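Stunora Paired Hand Grippers - Setup, Care and Spare Parts

Sold and supported by Sukprasert, Fovivstead
Pair, left and right: 846
Single unit, left or right: on request
Ships with: two grippers, two cables, spare pad set, hex key, cleaning brush, printed card

Thank you for looking in on the Stunora. We have been selling these for long enough now that we know most of the questions before they come, and this page tries to answer them in the order people usually ask. If you already own a pair and only want the part numbers, they are down at the bottom, but do read the bit about pads on your way past.

The Stunora is a hand-held parallel gripper, one for each hand, with a camera looking down over the fingers. You carry it and squeeze it yourself, and the camera records what the fingers get up to. Most of our customers use them to collect handling examples for a robot arm that wears the same fingers, so it matters a good deal that the gripper in your hand behaves the same at the end of the month as it did on the first morning. That's really what looking after them comes down to.

Setting up a new pair

Unpack both units and leave the cables off for the moment. Open and close each one slowly a dozen times and feel for any catch or gritty spot. The two fingers should stay parallel all the way in and meet along the full length of the pads. If one side leads the other, loosen the inner screws a quarter turn, close the fingers gently on a flat card, and tighten again while they're closed. Go easy here - the threads are small and the arms won't thank you for enthusiasm.

Then plug in, left unit first, and check that each camera can see both fingertips when they are fully open as well as fully closed. Leave enough slack in the cable for your wrist to turn over. A first setup takes most people 17 minutes with the card beside them, and a good deal less the second time.

For the first session, choose small things of different shapes and pick them out of a shallow box. Side walls make you think about your wrists in a way that a bare table never does.

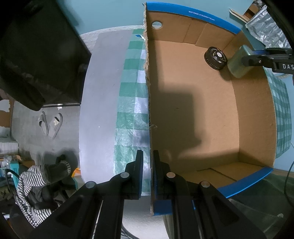
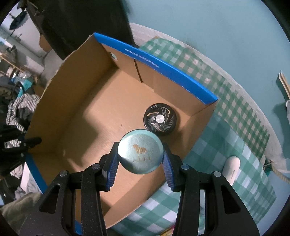 Reaching into a box, and a tin held over it.

Pads are the part that wears, and they are also the part people forget. We suggest a fresh set after 800 grips on hard objects, sooner if you handle anything with a sharp rim. Smooth round things are the best test of whether a pad is still doing its job, and a tin like the turquoise one, held by its sides with a pad against each, will tell you plenty. Lift it a little way, hold it, and tip your wrist slowly. If it creeps, clean the pads and try again. If it still creeps, change both pads on that gripper together, never just the one.

Cleaning

Dust settles on the matte black arms and shows up pale, and most of it is harmless. What you want to keep clear are the pivots. Use the dry brush around each pin, working outward, and then wipe the arms with a barely damp cloth. Please don't oil the pivots! We know it is tempting, and Brian Kombo on our repair bench has a whole drawer of linkages that were oiled with the best of intentions and then filled up with cardboard fluff.

Wipe the camera window last, with a clean lens cloth, and look at the picture before you put the unit away.

If something feels wrong

A stiff squeeze is usually a pivot screw done up too tight. A rattle is usually the same screw gone the other way. If the fingers close crooked after you've been through the card adjustment twice, stop there and send the unit in, because one of the arms has probably taken a knock. Send both grippers if you can spare them, so that we can match the squeeze between left and right before they go home.

Storage

Store the pair with the fingers slightly open. Pads left pressed together over a long break, say the whole of December, can take on a flat spot.

Spares and service

Pad set, one gripper: Sodia 17
Bench service, pair, including new pads: 690
Linkage arms, pins and cables: write to us with your serial number

Sodia pads fit every Stunora we have sold, early ones included. The bench is open to callers until four in the afternoon, and you're welcome to wait while a pad change is done.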